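Subject: Re: [mokcombe-carers] Hospital transport for dialysis, new booking rules from August

Hello all,

I am answering below the message that came yesterday evening. Please excuse my long sentences, I wanted to write everything in one time.

> Has anybody understood the new transport form? My father goes to
> the Rakdale unit three times a week and until now I rang the desk
> and they put him on the list for the month. Now I am told it is a
> form for every patient and that he may lose his place if he lives
> too near. Is this true?

It is partly true. I have been through the form with my husband, who is on the afternoon shift at Rakdale. The form is called form 301 and it has two parts. The first part is about the distance and the second part is about how the patient feels after the treatment. The distance alone does not decide. If your father is dizzy or has low blood pressure when he comes off the machine, you should write this in the second part, with his own words if possible.

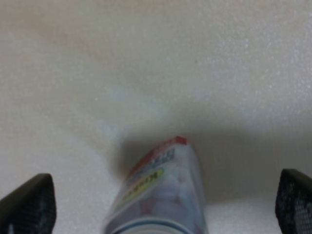
The nurse in charge must sign the second part. She cannot sign it during the changeover between shifts, so I advise to give it to her at the beginning of the session. We gave it at the end and it stayed in a tray for nine days.

I also asked if the patient can travel with one relative. The answer from the Dralta office was yes, but the relative must be named on the form, and only one name is accepted. When we wrote two names, they sent it back.

For those who drive and want to claim the mileage, this is a different paper. You keep the parking tickets and send them together at the end of the month. Our last claim was for 100 miles and the money came after five weeks.
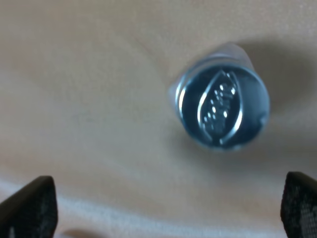

Randa Akl wrote to me off the list that her mother's form was refused the first time, and that she asked for a review by telephone and got the place back in four days. She says to ask for the review number before hanging up, as without it the office cannot find the call again. She also says that during the review the old booking continues, so her mother did not miss a session.

I did not know this about the old booking and I think it is very useful for everybody who is waiting now.
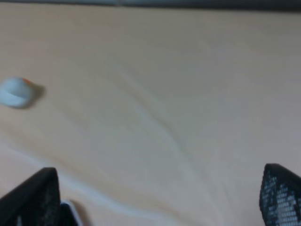 One more point about the evening shift. The last car leaves Rakdale at 10.15 pm. If the treatment starts late, please tell the driver's desk before 9, and they will hold the car. My husband forgot once and we paid a taxi.

If somebody has already received the decision letter, could you write here how long it took? Ours has not come yet.

With kind regards,
Hakim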